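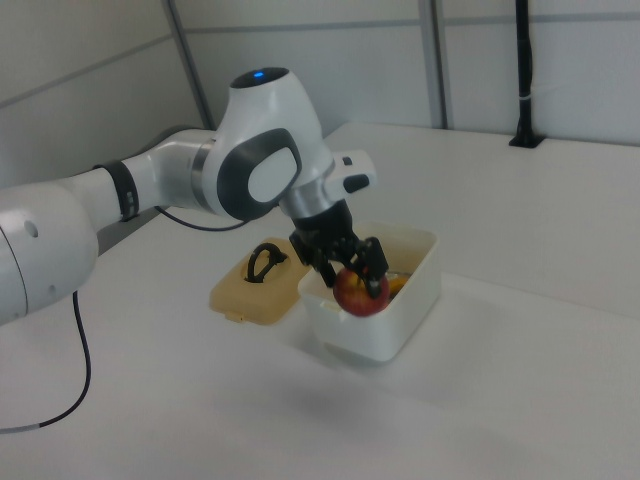
Ticket eröffnet von: Pandik Betriebsküche, Ausgabe 2
27.11.24

Betreff: Deckel von Obstdosen schließt nicht mehr richtig

Guten Tag, ich schreibe wegen der weißen Kunststoffdosen, die wir für das Obst in den Besprechungsräumen benutzen. Seit April haben wir davon 50 Stück im Haus, bestellt bei Vukska. Das Problem ist immer das gleiche: Der Deckel liegt auf, aber er rastet an einer Seite nicht ein. Am Anfang habe ich gedacht, dass die Dosen zu voll sind. Ein roter Apfel steht mit der oberen Hälfte über den Rand hinaus, und dann ist es klar, dass der beige Deckel neben der Dose bleiben muss. Aber auch mit der leeren Dose geht es nicht. Bitte um Hilfe, was ich prüfen kann.

Status: offen
Priorität: normal

Antwort Tavares Kundendienst

Vielen Dank für Ihre Meldung. Wir betreuen die Dosen von Vukska im Service. Bitte prüfen Sie zuerst, ob der Deckel in der richtigen Richtung aufgesetzt wird. Die Lasche am Deckel gehört auf die Seite mit der Kerbe. Bitte teilen Sie uns auch mit, wie die Deckel gereinigt werden und mit welchem Mittel.

Status: Rückfrage an Kunden

Antwort Pandik Betriebsküche

Danke für die schnelle Antwort. Ich habe alles der Reihe nach probiert und schreibe es auf, damit man es später nachlesen kann.

Versuch mit der Richtung: Deckel gedreht, Lasche zur Kerbe. Etwas besser, aber eine Ecke bleibt oben. Wenn ich drücke, geht die andere Ecke hoch.

Versuch mit Tausch: Ich habe einen neuen Deckel aus dem Karton genommen, der noch nie gewaschen war. Er schließt sofort, auch auf einer alten Dose. Also liegt der Fehler bei dem Deckel -- die Dose ist in Ordnung.

Versuch auf dem Tisch: Einen alten Deckel flach hingelegt und leicht auf die Ecken getippt. Er wackelt. Der neue Deckel wackelt nicht.

Zur Reinigung: Wir waschen in der großen Spülmaschine, mit dem Reiniger von Tident. Die Deckel kommen in den unteren Korb, meistens stehen sie schräg und die Teller drücken dagegen. Die Maschine hat jetzt mehr als 3000 Spülgänge auf dem Zähler, ich weiß nicht, ob diese Information wichtig ist.

Status: in Bearbeitung

Antwort Tavares Kundendienst

Ihre Beobachtung ist sehr hilfreich. Die Deckel haben sich wahrscheinlich durch Wärme und Druck verzogen. Bitte legen Sie die Deckel künftig in den oberen Korb, flach und mit dem Griff nach unten, und wählen Sie das kürzere Programm. Am Reiniger müssen Sie nichts ändern. Verzogene Deckel ersetzen wir einmalig auf Kulanz. Wie viele benötigen Sie?

Antwort Pandik Betriebsküche

Ich habe die Deckel noch nicht alle kontrolliert, die Dosen von der oberen Etage kommen erst am Nachmittag zurück. Die Zahl schicke ich nach. Noch eine Frage: Bei zwei Deckeln ist auch der schwarze Griff locker. Kann man diesen einzeln bestellen, oder muss es der ganze Deckel sein? Das Obst decken wir bis dahin mit Tüchern ab.

Status: wartet auf Stückzahl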